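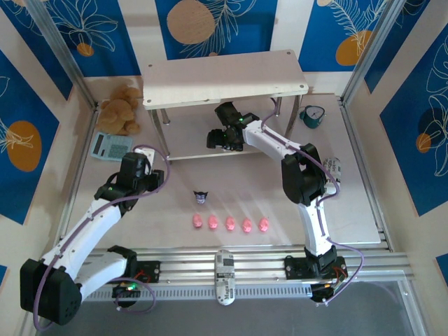 Page last changed: 2025-11-26

Reports > Funders > Drireslow Reading Rooms

We have opened 5 of the planned reading rooms. Loans since May stand at 1158, and 152 children hold cards. Bezawit Kahsay has moved to the Parkent room full time. The Endale lease is still unsigned, so 200 books remain in storage. Shelving costs came in under budget. We ask to carry the balance into spring.

Selma Živković

Recent reports
Parkent opening hours
Book purchasing, May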